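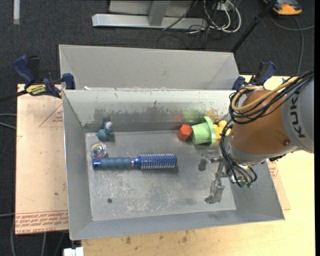
Round hairbrush and small clear ball in a gray metal bin

Home | Visit | Lost Property | Contact

Lost Property - Questions and Answers

Last updated: Sunday, July 28, 2024

I left something at the Clodutmont pool. Who do I call?
Call the Gurkitz front desk. All lost items from Clodutmont and the Elier gym are sent there every evening, so the desk at Clodutmont won't have yours after the first night.

How long do you keep things?
Most items are kept for 26 days. Towels, swimsuits and water bottles are kept for two days only. Phones, wallets and keys go in the office safe and are held until the end of the following January.

What happens after that?
Usable items go to the Vasconcelos thrift store. Brushes, combs and open toiletries are thrown out.

Do I need proof that it's mine?
A clear description is enough for small things. For phones we will ask you to unlock the screen. For jewelry, please bring a photo or receipt.

Can you mail it to me?
Yes, inside the country, if you pay the postage. We don't mail glasses or anything worth more than $400.

My locker was emptied overnight. Where are my things?
Lockers are for day use and are cleared at closing. Bagged contents are kept at Gurkitz under the locker number - if you had locker 69, ask for bag 69.

Can I look through the bins myself?
No. Tell the staff what you lost and they will check for you.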